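4.2 Contact near taped fabric

The second group of trials used the Runton cell and looked at how the policy behaves close to thin, flexible material fixed to a rigid surface. Fabric of this kind is hard for the depth-based baseline, because the panel and the surface behind it lie at almost the same distance. We therefore gave the policy only the wrist view and the joint readings, and left the external cameras out of the input.

Each trial began with the gripper at one of 8 start poses. The policy, which we call Rola, had to bring the fingertips toward the lower edge of the panel and stop short of touching it. We ran 300 trials in total, split evenly between Rola and two versions with parts removed. A trial was stopped by the operator if either finger pressed on the tape.
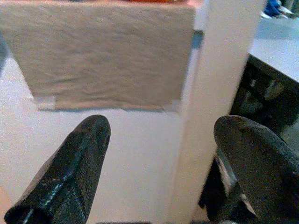 Figure 3. Wrist view with the left fingertip just below the lower edge of a beige fabric panel. Translucent tape holds the bottom corners; the white post stands to the right of the panel.

The edge itself gives the policy a usable cue. In the view shown in Figure 3 it forms a fairly straight line with a thin shadow on the white surface below, while the creases across the fabric run in several directions. When we masked the strip of pixels along the lower edge, final position error rose by up to 3 times. Masking the same area in the middle of the panel had little effect.

The post caused more trouble than the fabric. It is nearly the same color as the surface beside it, and the version trained without the Nyaga augmentation set often treated the two as one flat region. Most of its failures were sideways – the gripper drifted toward the post and the operator ended the trial. Full Rola showed this drift only from the start poses farthest to the right.

We did not test patterned fabric in this group. Results on printed material are reported with the Winovside trials in the next section, where the lighting was also changed between runs.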